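Put the camera where the eyes are

I've spent most of January arguing with people about camera placement, and I'm not sorry, because I think it matters more than which gripper you buy. There, I said it, and I say it as someone who loves grippers!

At Flemholm we had two of them on the bench for weeks. The Ackermann is a plain parallel jaw, stiff and quick. The Elline has three soft fingers and closes around things in a way that still makes me grin. We ran 184 pick attempts with each on ordinary office stuff, and the Elline missed 39 of them. The Ackermann missed 59. Fine, a win for the soft fingers. Then Friederike Kuhlmann moved the camera from the side post up to head height, kept everything else the same, and the gap between the two nearly closed. I made her run it again.

From the side post, a pencil in a cup is a line sticking out of a box. From the head you get the cup, the pencil, and your own wrist coming in, all in one view (and yes, the wrist blocks things, which is the usual complaint). But people work with their arms in the way all day long. We reach across a folder to steady one thing while the other hand goes for something else, and we manage. 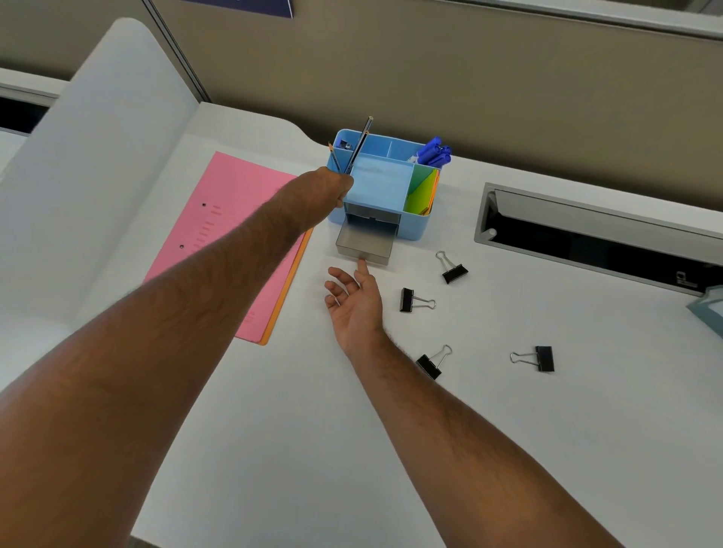

Small drawers are my favorite test for this. One hand holds the body, the other works the front lip, and if you only record the pulling hand you've lost half of the job. I'd love to see every gripper comparison include one two-handed task like that, even a dull one. The folks at Narkotbridge disagree with me and want three fixed cameras around the table, and their calibration is lovely, but they redo it every time somebody bumps a post.

So my vote is for one decent camera up high, moving with whoever or whatever is doing the work, and then go ahead and fight about fingers. I still want the Elline. Friederike wants the Ackermann, mostly because she can change its pads in a minute with one hex key.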